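Progress report to the Kosow Fund, period ending 1 March 2020

**Project:** Bratomitz Food Rescue and Community Pantry
**Prepared by:** Ghazala Niazi, Program Coordinator

## 1. Status against the agreement

The pantry remains on schedule under the revised work plan approved in September. Of the 10 deliverables listed in Schedule B, six are complete, two are under way and two have not yet begun. The two outstanding items, the evening opening hours and the translated intake form, both depend on staffing and are discussed in section 4.

The pantry served 86 households in the reporting period. Households are counted once, regardless of how many times they attend. The fund asked for a breakdown by postcode and this is supplied separately in Attachment 1. The breakdown excludes people who attended the shared lunch only, as no address is taken from them.

## 2. Supply

Most dry goods continue to come through the Minami warehouse under the standing arrangement. Deliveries were regular, apart from one fortnight when the access road was closed for drainage works. Bread and fresh vegetables are donated by local shops and vary a great deal with the season. Root vegetables were plentiful. Dairy was short throughout, and the project purchased milk from the contingency line on two occasions, with the fund's written consent.

Loose vegetables and bulk grains are now received and weighed separately, in line with the storage procedure adopted last year. Stock that does not meet the procedure is sent to the composting scheme at Ostier – the weight is recorded, and no charge is made to the project.
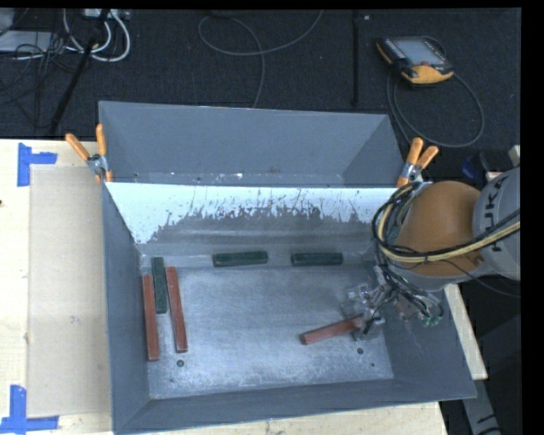 Teun Declercq asked at the last partners' meeting whether the weights sent to compost should be reported to the fund at all, given that much of that stock arrives already past use and was never fit to hand out. He felt the figure made the pantry look wasteful and suggested that it be split between stock refused on arrival and stock spoiled in storage.

The project supports this suggestion. A split figure would give a fairer account of what happens on site and would help in talks with donors whose goods are often refused. With the fund's agreement, the weighing sheet will be changed at the start of the next period. Earlier figures will not be restated.

## 3. Budget

Spending is slightly under budget overall. Wages and rent are on target. Fuel is over, owing to the detour during the road works, and the excess has been met from the training line. Training was underspent when the food safety refresher was put off by the provider. The course has been rebooked and the full cost will fall in the next period.

No capital purchases are planned. The second-hand cool room continues to run within its warranty terms.

## 4. Matters for the fund's attention

a) Evening opening. The project is seeking one further part-time supervisor. The position was advertised and drew applicants, but none held the required licence. It will be advertised again with the licence listed as desirable – the project would then pay for it after appointment. The fund's view is sought on whether this cost can be charged to training.

b) Intake form. The English text is settled. Quotes for translation are about 6 per cent above the sum allowed. The project proposes to go ahead and to absorb the difference.

c) Lease. The landlord has offered to renew on the present terms. A copy of the draft has been forwarded to the fund's property adviser and comments are awaited.

The next report will follow the same format. Questions on the figures may be directed to Ghazala Niazi at the project office.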